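Hallo Girish,

der Zwischenstand für Juli, diesmal etwas länger, weil endlich mal richtig was passiert ist! Wie du weißt, hat Lindqvist uns die zweite Rate für das Kleidertausch-Projekt in Trutden freigegeben, und ich hatte dir versprochen, nicht nur Zahlen zu schicken, sondern auch zu erzählen, wie es läuft.

## Nähkurs und Flechtgruppe

Der Nähkurs ist voll, 20 Leute stehen auf der Liste, und wir haben jetzt zwei Termine statt einem (vormittags und ab 18 Uhr, der späte ist deutlich beliebter). Die Flechtgruppe war eigentlich nur als Anhängsel gedacht. Inzwischen reden alle über Bindungen, Kett- und Schussrichtung und darüber, warum breite Bänder zwischen schmalen so gern verrutschen.

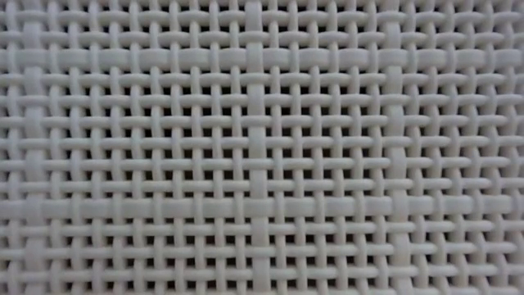 Das Material kaufen wir weiter bei Oltance, die Lieferung kam allerdings neun Tage zu spät. Das hat uns einen Abend gekostet, den wir im August nachholen. Ärgerlich, aber die Gruppe hat es locker genommen und stattdessen Knöpfe angenäht.

## Tauschabende

Etwa 55 Haushalte machen inzwischen mit, die meisten aus der Trarkside-Siedlung. Kinderkleidung geht weg wie nichts, bei Herrenhemden sitzen wir auf einem Berg (falls du jemanden kennst ... gern melden!). Beim Sortieren haben wir uns auf eine einfache Regel geeinigt: Was ein Loch hat, geht zuerst in den Nähkurs, alles andere wird gleich nach Größe gelegt. Dunkles und Helles trennen wir nur noch beim Waschen.

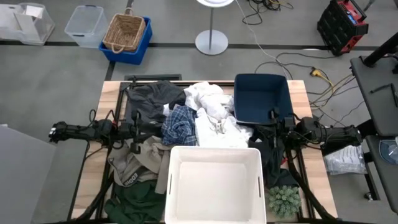
## Geld

Wir liegen im Plan, nur die Miete für den Abendtermin war so nicht vorgesehen. Ich würde sie gern aus dem Posten Werbung nehmen, da ist noch Luft, die Plakate haben wir ja selbst gedruckt. Ist das für dich in Ordnung, oder brauchst du dafür einen eigenen Antrag? Die Belege schicke ich gesammelt mit dem nächsten Bericht.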